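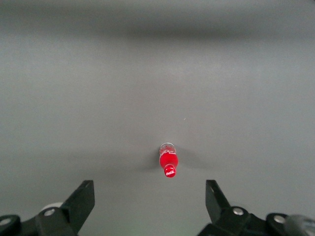 A small Coca-Cola bottle, on grey.

Keeping your investment papers in a kitchen drawer (and getting them out again)

By Ntombi Rampersad
4 min read
Last updated: September

My household's entire financial history used to live in the drawer under the cutlery, with the takeout menus and a candle shaped like a 6. I owned shares in a company called Divov for years before I could prove it to anyone, myself included. These are the habits that got us down to one drawer that closes.

Pick one drawer and empty it first. Sorting into a full drawer is just stirring. Tip everything onto the table, pull out anything with an account number on it, and put the menus somewhere they'll be happier.

Buy confirmations stay. When you sell shares in a taxable account, you'll want to know what you paid, including the commission. I once spent a whole evening hunting for the slip from a purchase of Pikex at $16 a share. It was inside a cookbook, marking a soup. Staple each confirmation to the sheet for that holding the day it arrives, or save the PDF with the company name first and the date second.

One sheet per holding. Lined paper is fine. Name at the top, then date, number of shares, price, commission, running total. Mine for Pikex has two purchases, one at $16 and a second at $42, made in a burst of confidence I no longer have access to. If dividends are reinvested, each one gets its own line. Yes, even the one that bought you a sliver of a share. Those slivers change your average cost and they are miserable to rebuild later.

Monthly statements can go once the annual one arrives and you've checked that they agree. Check before you shred. I shredded first one year and got to know the hold music at Engelbrecht very well.

Tax slips get a bright envelope. Ours is orange and hangs from a clip on the side of the fridge from January until the return is filed. Anything that looks like a slip goes in, opened or not. Write on the front the names of the accounts you expect slips from and cross them off as they come. Slips for funds tend to straggle in last, usually the day after you've filed.

Don't use sticky notes for passwords. You know this. I'll only add that the inside of the spice cupboard is the second place anyone looks.

Thermal receipts fade. If you've kept a bank machine receipt as proof of a contribution, copy it now. I have one for $1,845 that is currently a blank strip of paper with sentimental value.

Set a tidy-up time and keep it short. We do ours in September, when the house is already in a back-to-school mood and there are fresh folders in the stores. Kettle on at 8 p.m., done by the second cup. The rule is that we file and we don't discuss performance. The one year we broke it, we ended up arguing about whether to sell Purside at $62, and the drawer stayed open for a month — I have the bruise on my hip to show for it.

Leave a note for whoever comes next. A single page at the front of the drawer: which firms, which accounts, who to phone, where the will is. No balances, no passwords. Date it, and tell at least one person which drawer. My aunt left a beautifully organized list, and we found it two years later under the shelf liner.

If the drawer still won't close after all this, check behind it. Ours had a warranty for a toaster we've never owned.

Get our household tips by email once a month. Unsubscribe any time.

This site uses cookies to remember your preferences. Accept / Manage settings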